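Student Project Report
Fitting Out a Shared Room: Layout, Lighting and the Bathtub Position
Stovel Interior Studies, Second Year
Group members: Mitali Wanigasekara, Everaldo Cavalcanti, Caoimhe Carroll
Supervisor: Francine Wong
Submitted 1 August 2018

1. Background

Our group was given one large room in the Kadholm building and asked to study how furniture and household fixtures can be arranged in it. The room has no inside walls, so a bathroom corner, a desk area and a storage area all have to share the same floor. The task was to record how the room is used now, and then to suggest a layout that could be built on a budget of 300 dollars. The budget covers screens, shelf parts, lamps and paint. It does not cover plumbing.

We started in January with a survey of the floor and the lighting. Mitali drew the plan, Everaldo took the light readings and Caoimhe wrote up the notes on furniture. All three of us worked on the final layout.

2. The room

The room is wide and has a light-colored tile floor. The ceiling is white and ribbed, with beams crossing it, and the main light comes from long fluorescent fixtures. At the back there are pale roller blinds with a low wooden desk in front of them. One side has a dark glass section with a ledge and a black metal railing over it.
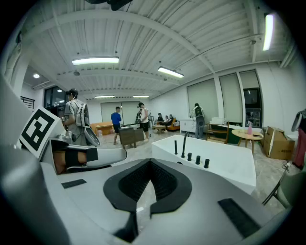 Figure 1. The room looking toward the back wall, with the ceiling fixtures and the roller blinds.

Everaldo took readings at 12 points with the blinds down. The levels were even over the middle of the floor and dropped off toward the sides. The lowest reading was 84 lux, in a corner where we had first wanted to put a reading chair. We moved the chair on the plan after that. The dark glass also shows reflections when the lights are on, and this was distracting for anyone sitting with their face toward it.

The hard floor and ceiling make the room loud. We did not have a meter for sound, so we have only our own notes on this. Voices carried easily from the desks to the far side.

3. Furniture and fixtures

The largest single item is the bathtub. It is white, rectangular and freestanding, with a tall curved faucet in matte black and matching controls along the rim. The front panel has two round holes in it. Romana Charvát, who looks after the building, told us the tub has to stay freestanding, so we treated it as a fixed block on the plan and left 27 inches clear on the side with the faucet.

The rest of the furniture is mostly wood, in different shades. There is a dark brown desk, a lighter bench-like table with a slanted top along the wall, a round side table with splayed legs and a shelving rack. The desk stands at an angle to the tub. We tried it parallel to the tub on paper, but then the person sitting there would have had to get up each time someone wanted to reach the cabinet.

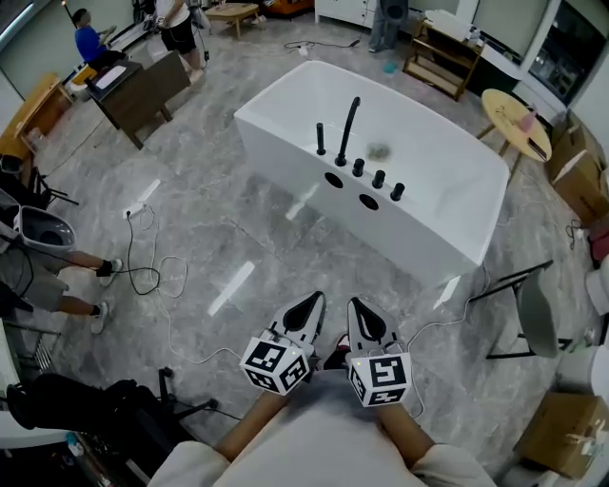 Figure 2. Bathtub with black faucet, the desk behind it and the side table on the right.

Storage was the weakest point. The white cabinet against the back wall and the rack next to it are useful, but they are far from the side table, and small items end up on whatever surface is closest. Cardboard boxes were stacked against the wall on the table side. We counted the wall behind them as usable space for the new layout.

4. Proposed layout

The tub stays where it is. A folding screen goes between it and the desk, low enough to let the ceiling light pass over the top. We priced the Phí screen and the Stoden screen. The Stoden is heavier but stands better on tile, so we chose it.

The boxes are flattened and a second rack goes in their place, with the lower shelf kept for towels and cleaning supplies. The round side table moves to the foot of the tub. The slanted table stays by the wall and gets its own lamp, as the ceiling light is not strong enough there for drawing.

5. Problems and remaining work

Our first plan had the door swing drawn on the wrong side, and Caoimhe had to redo two sheets. We also measured the tub before we had agreed on where to measure from, so the early figures were not used. The light readings were taken with the blinds down only. A set with the blinds up should be added before the lamp is bought.

The screen has not been ordered yet. Francine Wong has asked for a side view drawing of the screen and the tub at the same scale, and Mitali is working on that sheet.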